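Review: the Riis block set and maple board, after one term in our robotics club

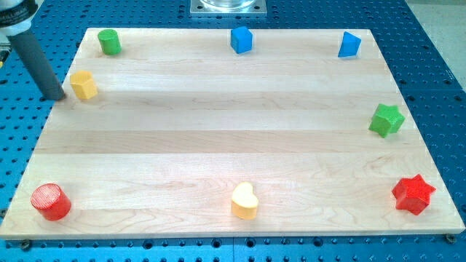
Eight blocks set out along the sides of the board, middle left free for the push task.

I help to run the student robotics club in Pratascombe, and since the beginning of the term we have used the Riis block set for our pushing exercises. A few teachers from other schools wrote to me to ask if it is worth the money, so I write my answer one time and put it on our page. English is my third language, please be patient with me.

First, what you get. The set has wooden blocks in strong colors: two cylinders, two stars, a cube, a triangular prism, a hexagonal prism and a heart. The colors are red, green, blue and yellow, and each color comes on two blocks. The maple board is sold separately, and I will speak about it later. There is also a booklet with 47 tasks, from "move the cube to the center" up to tasks where the student must make a complete pattern from a written sentence.

Our use is simple. The arm pushes, it does not pick up. It has a rod at the end, and the student must bring a block from one place to another only by contact from the side. When I explained this, the students thought it was too easy. After the first Monday they had changed their opinion. A block which you push does not go where you want, it turns, and then your next push must be planned again from the new angle.

Here is how the shapes behaved for us.

The cylinders are the kindest for the first lesson, because it does not matter from which side the rod comes. The direction can still be wrong, but the shape looks the same after it turns, so a beginner has one problem less to think about.

The cube is good for teaching why the center of the face is important. Push it in the center and it goes nearly straight. Push near the corner and it spins. Every group discovers this alone in ten minutes, and I prefer this to a lecture from me.

The hexagonal prism was my favorite in the set. It is between the cube and the cylinder, and we used it for the comparison exercise in May.

The stars are difficult. If the tip of the rod goes in between two points, the star follows very well, almost like it is held. If the tip touches one point from outside, the star turns away. One of our older students, Chang-ho Shin, wrote a small program that looks for the nearest inside corner before it starts the push, and after this the star became for his group the easiest block of all. The other groups were a little jealous, and then they asked him for the code.

The heart has only one inside corner, so students must often go all the way around the block to reach it. The triangular prism gave us the most failed attempts. I do not say it is a bad block, but do not give it in the first week.

About the colors. For a camera program the red and the blue are very good. The problem for us was the yellow. The heart has a paler yellow than the hexagonal prism, and it is also near to the color of the maple. Under the lamps in our room the program sometimes lost the heart completely. We solved it with a different threshold for this one block, but with beginners it costs half a lesson. The two greens are also not the same: the star is more to the yellow side and the cylinder is a more normal green. I wrote to Riis about the shades and they answered politely that small differences between blocks are normal. I accept this, but I would like to read it on the package.

Now the board. It is made from glued strips of maple, light in color, and it looks very nice, better than most things in our room. We fixed it with bolts on our blue perforated table. I wanted it fixed hard, because in the previous year we had the Jotach mat, which is soft and moved a little each time the arm came down too low. With the Riis board we did not have this trouble. The surface is smooth enough that the blocks slide without jumping. The grain did not confuse our camera program, although I was afraid of it before.

What I do not like is that the board has no marks. There is no line, no center point, no numbers at the side. For a competition you need the same start positions every time, and we had to make a paper template and put it down before each round. Students set the blocks along the edges with the template, take the paper away, and start. It works, but for this price I expected some small marks in the corners.

The booklet is mixed. The first tasks are clear and well ordered. Later the instructions become short, and in 2 of the tasks the drawing does not agree with the text. We reported them. The booklet also assumes that your arm can be controlled with simple x and y commands, and if your software is different you must translate everything by yourself.

About how strong it is: we recorded some 2000 pushes in the term, because the students like to keep a log, and after this the blocks are still in good condition. The red cylinder and the red star have a fine texture on the top and I thought it would collect dirt, but a dry cloth is enough. The paint on one point of the green star has a very small mark, and you must look for it to find it.

We used the set also at the friendly competition in Wellemdale. Each team had to bring four blocks to the center of the board in a given order, with the cylinder always last. Our team was second. The winning team used a wider tip on their rod, and I think we will try this also.

My opinion in short: for a club which already has an arm and a camera, I can recommend the blocks without much doubt. The board I recommend if you have a table where you can bolt it down. If you only want to practice programming with beginners, wooden toy blocks from a normal shop can do the first month, and you can decide after.

Blocks: 4 out of 5
Board: 4 out of 5
Booklet: 3 out of 5

If somebody wants our paper template, write to the club address and I will send the file. It is made for the large board, so please check your size before you print it.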